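When the Robot Got the Boring Part: Automation on the Board Line at Restgate

Student project report
Britta Meinecke
Feb 23, 2020

Why I picked this topic

My mom's cousin worked on an electronics line for years, and what I remember is that her wrists hurt all the time. So when our class had to choose a project on "work that is changing," I already knew mine. I wanted to go inside a place where a robot had just moved in and ask the people next to it what was different. Restgate said yes (I wrote to them twice!), and I got to spend 9 shifts there between October and the winter break, always on the early shift.

What Restgate does

Restgate puts together control boxes for heating systems. Each box has a main board, a few smaller boards, a power part and a lot of connectors. A person used to do every step by hand: pick up the part, turn it the right way, push it in, check it, slide the tray along. The company has 40 people on the floor. In October they started up a robot arm for part of the handling work, on the line they call Dunleavy. The other line, Geretti, is still all by hand, which was lucky for me, as I could walk back and forth and compare.

How I worked

I watched, I took notes, and I talked to people on their breaks. I also got to read the shift log, a big binder where everybody writes down stops and problems. I had a question sheet, but I stopped using it after the first day. People told me much more when I just asked them to show me something.

The handling step

The part I liked best to watch is when the gripper comes down close to a component. The fingers are plain black metal plates held on with hex-socket screws, and the gap between them is narrow. The components are full of small things you do not want to squeeze. One type has a blue plastic frame with a long double row of gold-colored pins in it, and if you bend pins like that, the part is scrap. Hannelore Kramer, who trained me on what to look for, told me that new workers used to be scared of exactly these parts. She would make them practice on scrap pieces until they stopped pinching.

The robot had to learn that too, in a way. The first weeks in the log are full of stops. One line just says "grabbed it crooked AGAIN" with three underlines. The angle of approach was changed, the speed near the part was turned down, and after that the entries get shorter and more polite.

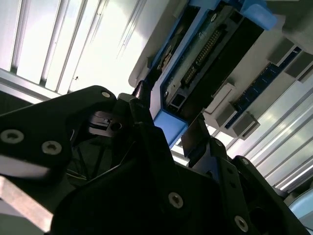 What changed for the people

Before I started I expected one of two stories, either "the robot took the jobs" or "everything is great now." What I heard was much more mixed and a lot more interesting.

Nobody on Dunleavy was let go, but 2 people moved to other work. One went to final testing and loves it. The other went to packing and told me, pretty directly, that she misses her old spot and the people she sat with. I think that belongs in a report like this. You can keep your job and still lose something you liked about it.

The ones who stayed do different things all day. They load trays, they look over the parts, and they clear stops. They also walk more. Hannelore said her shoulders feel better and her feet feel worse, and she has bought new shoes. A couple of people told me the day goes by slower when everything runs well, and that a stop is almost a nice surprise as long as it is a small one.

Talking is another thing. On Geretti, people chat over the parts the whole shift. On Dunleavy the stations are farther apart now and there is a safety area in between, so you have to raise your voice or wait for the break. I would never have thought of this if I hadn't stood in both places.

Who gets to fix it

At first, every stop meant calling the technician. People hated that! They could see what was wrong (a tray sitting a bit off, a part turned around) but weren't allowed to do anything. After a lot of complaining, the shift got a short training from Jaluvora, the company that set up the station. Now the operators can restart the cell and correct a pick position by themselves.

This was the biggest change of all in my opinion. The mood in the log is different from that week on. People start writing down ideas, like marking the tray corners with tape, and some of those ideas were used. Hannelore has a page in her own notebook just for positions that work well, and the technician has asked to copy it.

One number

I was allowed to use one figure from the log. In my last week on the floor the Dunleavy line handled 1,724 parts. I can't say if that is better than before, as the old line was counted in finished boxes and not in single parts. I asked three different people to help me convert it and got three different answers, so I left it alone.

What I would do differently

I should have talked to the late shift, which has fewer people and no technician in the building. I also only started after the robot was in, so for the time before I have to trust what people remember. And I would ask about pay much earlier. The operators do more complicated work now, and whether that should change their pay grade was still being discussed when I finished.

Thank you to everyone on both lines for letting me stand in the way, and to Hannelore for the practice pieces. I bent the pins on the first one.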